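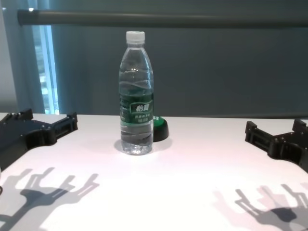
# Grulleck White Table

The Grulleck is a plain white table for shared rooms: staff kitchens, meeting corners, workrooms, the spot near the door where people put down a water bottle and their keys. It comes in one colour and one height. The top is flat all the way across, with no cable port and no raised lip.

## Sizes and load

| | |
|---|---|
| Depth | 700 mm |
| Colour | White, top and edges |
| Load, evenly spread | up to 50 kg |
| Assembly | Legs bolt on, hex key supplied |
| Price | $300, delivery extra |

Please don't sit on it. The load figure is for things spread over the top, and a person perched on one end puts most of their weight on two legs.

## Using it under ceiling lights

White tops are bright. Under strong overhead lighting anything held or stood above the table throws a clear, dark shadow, and clear plastic bottles pick up small highlights at the shoulder. Some customers like this for sorting and checking work, as small items show up well. Others find it tiring over a full day. If the lights in your room can be dimmed, try them at a lower setting before you order. We test the display table under 4000 K tubes, and samples of the top can be posted out if you'd like to see it under your own.

## Drinks on the table

Bottles with screw caps are fine to leave standing. A full one is steadiest a hand's width or more from the edge. For open cups and mugs we suggest a coaster. Wipe up coffee, tea and cordial the same day. Plain water can be left to dry, although hard water will leave a faint ring that needs a second wipe.
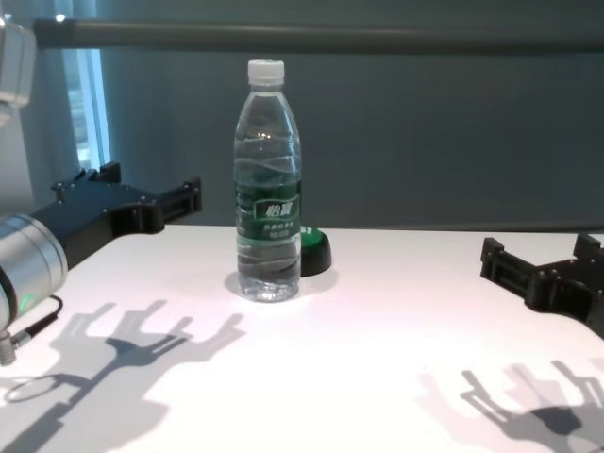 Laurier Nguyen wrote to us that the top cleans up well with dish soap, but that the ring from a cold bottle was still there the next morning and took two goes with the cloth. Laurier also asked whether a darker top was planned, as the white one shows every crumb by lunchtime.

There is no darker Grulleck at present. The Tsikata table has the same legs in charcoal with a grey top, and costs a little more. Anyone who has already bought a Grulleck can change over to the Tsikata top without replacing the legs. The bolt holes line up.

## Cleaning

- Warm water, a drop of dish soap, soft cloth
- Dry with a second cloth if your water is hard
- Methylated spirits on a rag for pen marks, then rinse
- No scourers, cream cleansers or bleach

Felt pads for the feet are in the bag with the bolts. Put them on before you turn the table upright. Check the leg bolts again after a month of use, and once a year after that.

## Ordering

Tables go out flat-packed from the Kasitberg warehouse. The next shipment is due in September and orders are filled in the order they arrive. Two people are needed to carry the carton up stairs. For quantities, spare bolts or a sample of the top, ask for Kirsten Turcotte or Darcy Pearce at the front counter, mornings only.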